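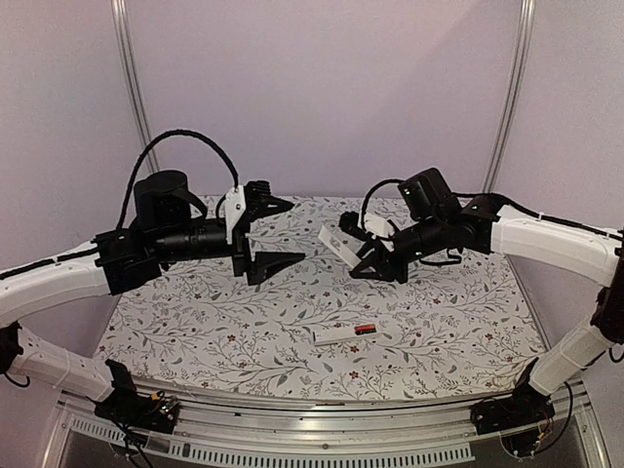
Fig. 2. The two-arm bench at Gerkstead, with a card held in the right gripper.

Notes from our November visit, for those of you who had lab that afternoon and couldn't come along (we missed you!). Bo-ram Ko was kind enough to walk us around the bench and answer a great many questions, mostly about cables. Look at how they run along the outside of the white links, and think back to our talk on joint travel and slack. Notice, too, that the left fingers are open and empty while the right ones are holding something.

For next time, please read the Bemwood handout and sketch one way to pass the card from arm to arm.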